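[siltitow-walkers] Re: Mailing boxes ahead for September

On Sunday, March 10, 2019, a list member wrote:

> I'm planning to walk the Siltitow end to end this September, going
> north. The guidebook is out of date on resupply. It says there is a
> store at Begay with a full grocery section, and I heard that closed.
> Can I buy food as I go, or do I need to mail boxes? And if I mail
> them, where do they go and how much should I put in each one?
> I've only done weekend trips before this.
>
> Also, does the lodge at Mavach still hold packages for people who
> aren't staying there?

I walked it northbound last September and mailed two boxes, one to Begay and one to Mavach. I would do the same again, with some changes to what went in them.

Begay first. The grocery closed. What is left is a gas station with a cooler, a rack of chips and a shelf of canned food. You can get through a day or two on that, but the next stretch is six days for most people and there is nothing on it. Mail a box. The post office takes general delivery and the clerk asked for a photo ID. It closes for lunch and the window is not open on Saturday afternoon. I got there in the middle of the lunch break and sat on the step. If you think you might arrive on a weekend, ask the motel across the road if they will take it for you. They did that for a couple I met, at no charge, but they had a room booked.

Mavach does still hold boxes for people who aren't staying. There is a fee now. I paid at the desk in cash and didn't see a card reader, so bring bills. Call before you mail anything, and write your arrival date on two sides of the box. They stack them in a back hallway and go by the date more than the name.

On weight, my Begay box came to 17 pounds and that was too much. I had packed it at home on a full stomach and put in all the things I thought I might want. The climb out of Begay is up to 3000 feet on the first day, depending on which side trail you take, and I left a good part of the food in the hiker bin before I started up. The Mavach box was lighter and I finished nearly all of it.
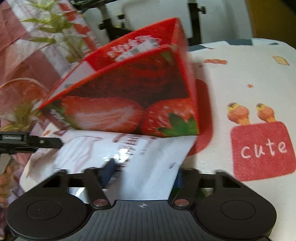
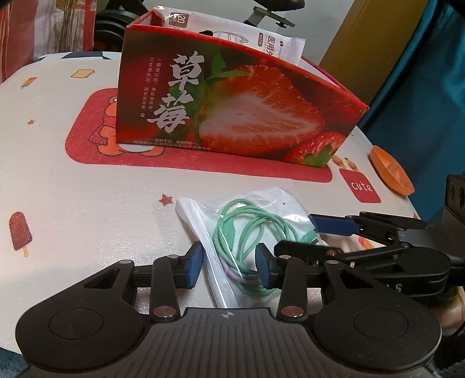
FOOD, SNACKS AND SPARES

For dinners I used the same four meals in rotation – rice and beans, noodles with peanut butter, instant potatoes with jerky, couscous with dried vegetables. By the second week I was tired of the potatoes. If I did it again I would cut them to once a week and add another noodle dinner.

Snacks are where I got it wrong. I bought one kind of bar in bulk and could hardly look at them after Begay. Put in different things, some salty and some sweet, and include a few that you don't normally buy. An international grocery is good for this if you have one near you. Take cookies and candy out of their cardboard when you pack for the trail, but leave the packages closed if you are mailing in hot weather. Chocolate does not do well in a box that sits in a truck.

My evening meal plus dessert came to 1160 calories when I added it up at home. That was enough for the first week. After that I was hungry at night and wished I had packed more olive oil. Small plastic bottles with the cap taped and a bag around them did fine in the mail.

Spares worth mailing: a charging cable, a pair of socks, blister tape, a water filter gasket, toilet paper. Cables fail at the plug end and there is no place to buy one between Begay and the northern terminus, or there wasn't when I asked. Put each small thing in its own clear bag so you can find it without dumping the box out on the post office floor.

Do not mail fuel. The post office has rules about it and the boxes do get refused. I use a Jotus canister stove and the gas station at Begay had canisters that fit, next to the motor oil. Mavach was sold out the day I came through. I bought an extra at Begay and carried it, and I was glad to have it when the rain came in.

BOXES AND TIMING

Use a new box and tape every seam. I reused an old one for Begay and a corner had opened up by the time I got it. Mail the first box ten days ahead and the second one at least two weeks ahead. Mavach gets its mail from the valley and it does not go up every day.

If somebody at home can do the mailing for you, leave the second box open and let them hold it until you call. You will know by then what you are sick of eating. There is a weak phone signal on the ridge above Begay and a better one in the motel parking lot.

One more thing about going north in September. The spring at the third shelter was dry when I passed and the next water was past the old quarry. The guidebook marks that spring as reliable. I carried extra from the creek below the shelter and would plan on doing that whatever the year has been like. The water report page on the club site had it right, so check that before you leave town.

I still have my spreadsheet with the meals and the weights for each box. Write to me off list if you want a copy. I don't have anything useful on the southern approach road – I got a ride in and slept through most of it – so maybe another member can say what shape it is in.

--
siltitow-walkers mailing list
To unsubscribe, send a blank message with "unsubscribe" in the subject line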